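Dec 21, 2023
Building: Fothergill, second floor
Walked by: Sheila Gosling
Form: Tukau general safety walk, long version (I asked for the short one)

Marks used: OK, FIX, ASK. I don't use "satisfactory" even though the form offers it. I've never met two people who mean the same thing by it.

## 1. Exits and stairs

- [x] Both stair doors close and latch by themselves. OK. Tried each one three times.
- [ ] Exit sign at the north stair. FIX. Lit, but dim. The last report says "replaced." Maybe the cover was.
- [x] Handrails tight. OK.
- [ ] Evacuation map. ASK. It still shows room 246 as storage, and there are desks in there now. Who approves the map?

## 2. Extinguishers and alarms

- [x] Extinguisher by the kitchen. OK. Needle in the green, pin and seal in place.
- [ ] Extinguisher no. 716. FIX. Tag signed every month in the same pen, same slant, all the way to January. We haven't had January yet.
- [ ] Alarm test log. ASK. Jisell says the test was done and the log is "in the system." I'd like to see it on paper or on a screen, either one.

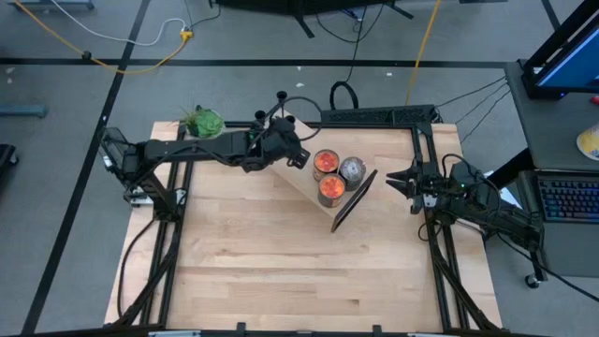 The old log had a column for who heard the alarm and from where. The new one has a single tick box for the whole floor, and I don't see how that would catch a dead sounder in the back rooms. Put the column back.

## 3. Furniture and storage

- [x] Tall cabinets fixed to the wall. OK. Pulled on every one.
- [ ] Shelf load labels. FIX. The supply room label says 75 pounds per shelf. The paper boxes on the middle shelf add up to more than that by the weights printed on them.
- [x] Tabletop risers and small shelves. OK. Nothing rocks when pushed. I'd still keep heavier containers low.

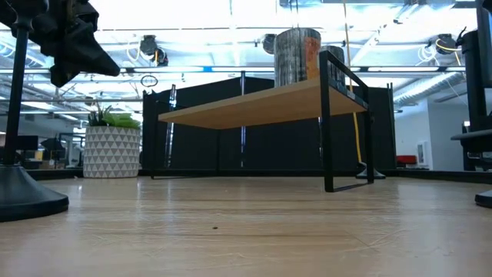 - [ ] Step stool. FIX. One rubber foot missing. It was missing last time too, when it was marked OK.

## 4. Floors and walkways

- [ ] Mat at the elevator. FIX. Curls up at one corner. Double-sided tape has been tried and I don't believe in it. Buy a heavier mat.
- [x] Main walkway width. OK.
- [ ] Wood floors. ASK. Orkiser sold us a "slip-resistant" finish and sent a one-page flyer as proof. I want the test result, and the shoe it was tested with.

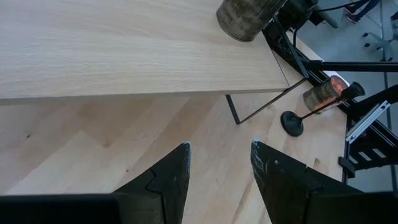

Ifeoma Eze tells me the cleaning crew switched products after the finish went down. If so, the flyer is worth even less than I thought. Ask them for the product name and whether it leaves a film.

## 5. Follow-up

Ifeoma has the supply room, the stool and the mat. I'll take the map, the log and Orkiser. The FIX items get 14 days. I will look at each one myself before it's closed, and an email saying "done" won't count.

S. Gosling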